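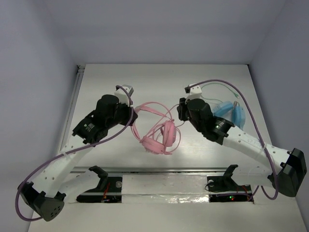

What is the Vimenach Cup?
It's a yearly contest for student robotics clubs, where each club gets a pair of robot arms to do a household tidying job on a tabletop.

The Vimenach Cup is named after the town where it started, and I've followed it since my own club, Halley, first signed up (we came last, and I loved every minute!). Clubs send in their programs in June and the final is held in winter - the latest one was on December 12, 2020.

Each run lasts 300 seconds and every club gets 3 runs, with the best one counting. The arms have to pick things up, sort them and put them down gently. Headphones are the bit everybody dreads, as the cord wanders off wherever it likes and the headband gives you an awkward curve to grip. Boxes are a doddle after that.

Points are given for neatness as well as speed, and there's a penalty for dropping anything. The record is 438 points, set by Sowah, a sixth-form club that practises an awful lot more than we ever did. Their great rivals are Civimetti, who favour slow, careful grips and hardly ever drop a thing - lovely to watch, but they do tend to run out of time.

Clubs may share code after the final, and most of them do.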